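Notes from a call with Elsie Halliday, planning lead at Endeo
05/04/2020

Halliday picks up on the second ring and starts before I've got the recorder going. Something about a planner that froze overnight. "It didn't crash, that's what bugs me. It sat there replanning the same grasp. 2,542 times. Same answer every time, rejected every time."

The cause was dull. A collision margin set in two places, the motion planner reading one and the checker reading the other. Both fixed now, one config file.

Her group writes Konham, the layer between perception and the arm. Small team, lots of C++, "more Python than we admit to." The job right now is sorting toy bricks by color into bins. I ask if that's a bit easy.

"Color is easy. Color took an afternoon. Pose is where we live." A brick lying flat, studs up, fine. A brick leaning on another brick, or jammed against a bin wall with one face showing — the estimator has to guess, and it used to guess with full confidence. Now it hands back several candidates with scores and the planner picks the grasp that survives most of them.

Slower? "Yeah. We pay for it. Worth it."

They dropped the simulator as the main test in October. She's blunt about this. The sim bricks never leaned properly, friction was wrong, and everyone was tuning to beat the sim. Regression tests now run on logged wrist camera views, 3,733 of them, labeled by hand. She did a lot of the labeling herself and doesnt recommend it.

Tooling gets the most airtime. Brendness is their replay viewer: scrub through a run, see what the planner believed at each step. It began as a script of hers. "Ugly. Still ugly. But before that we were reading text logs and arguing."

What's next? Dropped bricks. Anything on the counter outside a bin used to be ignored, the planner only looked inside the bin regions. They're taking that assumption out and it touches evrything, she says, even the scoring.

"You pull on it and the whole state model comes with it. Which bin, no bin, under the gripper where the camera half sees it — 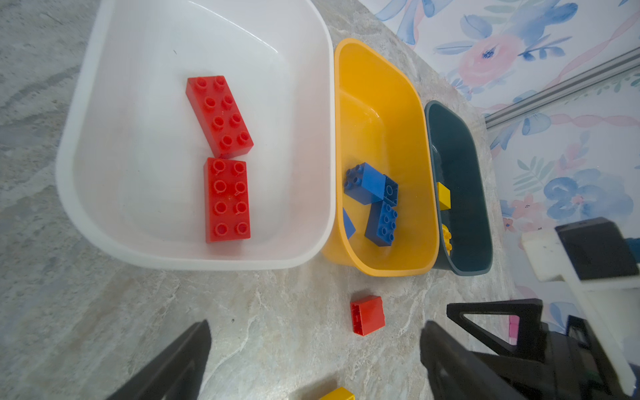

— and then you need a rule for when to stop looking. We don't have a good one yet. Right now it's a timeout. I hate the timeout."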